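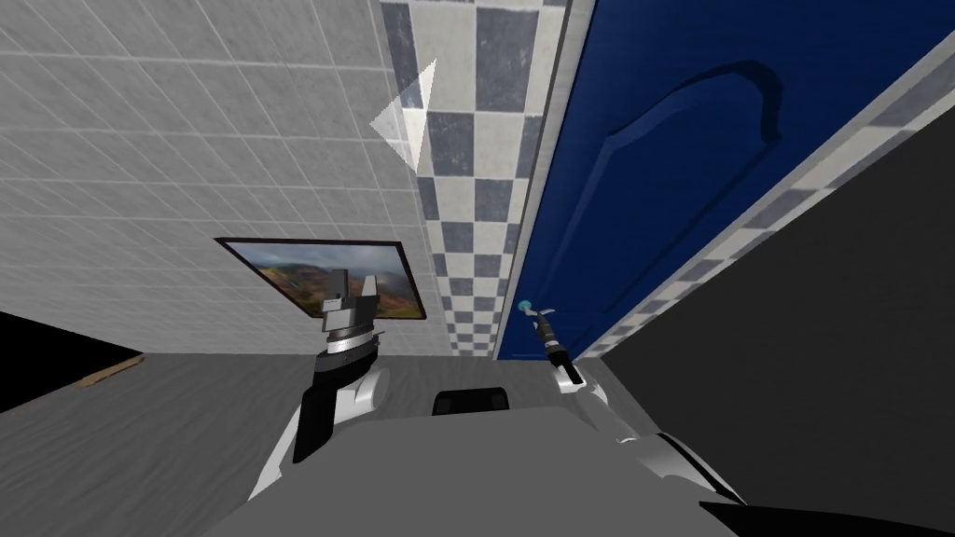
Urmila Dubey replied:
Before anybody records another run, I'd go back to how you're doing the demonstrations by hand. I know the remote control set feels like the grown-up way to do it, Eifion, and I do love mine, but doors are awkward things to teach from the far end of a pair of sticks. You push a little too hard, the simulated wrist twists, and the poor learner picks up your twist along with everything else.

Eifion Gape wrote:
Morning Urmila, and a happy new year to you! I should have put some words with that, I posted it and then the kettle went. It's the door task in the simulator, the blue door with the black handle, right arm coming up to it from underneath. I'm driving both arms by remote control with the Gudix sticks and saving each go as a demonstration. I've got 191 saved so far, and the trained arm still gets itself nicely up to the handle and then dithers. It will hover there until the time runs out. The little cyan ball on the tip of the handle is what I aim for when I'm driving, and I've begun to wonder whether that's my mistake.

Jyoti Rana wrote:
I think it might be, you know. When I did the cupboard task I aimed at the marker every single time, and because I was being careful I slowed right down for the last bit and sat there getting lined up. So my saved runs were full of an arm doing nothing much beside a handle, and that's just what it learned to do, bless it. I went through and trimmed the waiting out of each one (two evenings, a lot of toast) and it was far better behaved afterwards.

Sneha Grewal wrote:
I'm going to disagree a bit with Jyoti, in a friendly way. Trimming worked for you, but I tried it on a drawer and got an arm that lunged. The pause is often where the person is looking and deciding, and if you cut it out the arm goes straight from travelling to grabbing with nothing in between. I'd sooner practise until I don't need the pause. Drive the approach twenty times without saving anything, then start recording.

Jyoti Rana wrote:
Twenty times! You have more patience than I have, Sneha. But did you trim all of it, or leave a little? I kept a short beat before the grip.

Sneha Grewal wrote:
All of it, so fair point. I'd still practise first.

Eifion Gape wrote:
I must own up that I did no practising whatever. I learned on the first 4 runs and saved those as well, and they're dreadful. In one of them I went up over the handle and down the other side.

Archana Nigam wrote:
Take those out tonight, Eifion! I'd also ask what you're doing with the left arm. In your picture it's up in front of the landscape on the wall, nowhere near the door. Does it sit there for every run, or does it wander about while you're busy with the right?

Eifion Gape wrote:
It wanders, I'm afraid. I rest my left hand on the stick and don't think about it.

Archana Nigam wrote:
Then that's going into the lesson too. The learner has no way of knowing that your left hand was having a rest. Park it in the same place at the start and lock it if Gudix lets you.

Urmila Dubey wrote:
There's a lock under the arm menu, second page down. And I'll say my piece about hand guiding once more and then leave it be. If anyone at the Jokville club will lend you a real arm for an afternoon, take hold of it and move it through a door pull yourself. You feel the handle give, and your driving is kinder after that.

Eifion Gape wrote:
Right, the bad ones are deleted, the left arm is locked, and I'm practising before I save. I'll do a fresh batch and keep a short beat before the grip, Jyoti's way, and if it lunges I shall come back and tell Sneha she was right.

Last edited 2 January 2025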